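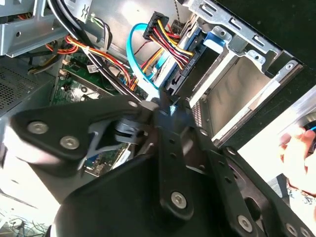 Questions we get about reading challenges

Do I have to set a number?
No. The sign-up form at Gravadach asks for one, but you can leave the box blank and still log your books. I did that for years and my reading didn't suffer.

Is 36 books a year a good goal?
Good for what? I set 36 once, got to 34, and felt bad about it all January. They were 34 books I mostly liked. Pick a number if it helps you, and drop it if you catch yourself choosing thin books in the fall.

Do audiobooks count?
Yes. I have yet to hear an argument against them that didn't boil down to snobbery.

What about rereads?
They count here. Some challenges say no, and I can't see why a second trip through a long novel is worth less than a first trip through a short one.

Someone online says they read 2,000 books last year. Is that possible?
Picture books, maybe. Otherwise I'd want to know what they mean by "read."

Are speed reading courses worth paying for?
I tried the Kuhlmann method, the one with the moving card. I got through pages faster and couldn't tell you a thing that was on them. Try a free lesson before you hand over money - and have a friend quiz you afterward.

Can I trust the star ratings?
Not very far. The last fantasy I gave up on had 1,623 ratings, nearly all glowing. I read the three-star reviews first. Those people usually finished the book and remember what bugged them.

Does the Clestetti list still count as a challenge?
If you want it to. It's a long list of classics with a checkbox next to each, and half of them look picked to impress somebody.

Can I join partway through the year?
Sure. Log what you've read so far or start from zero.

Last updated June 30, 2019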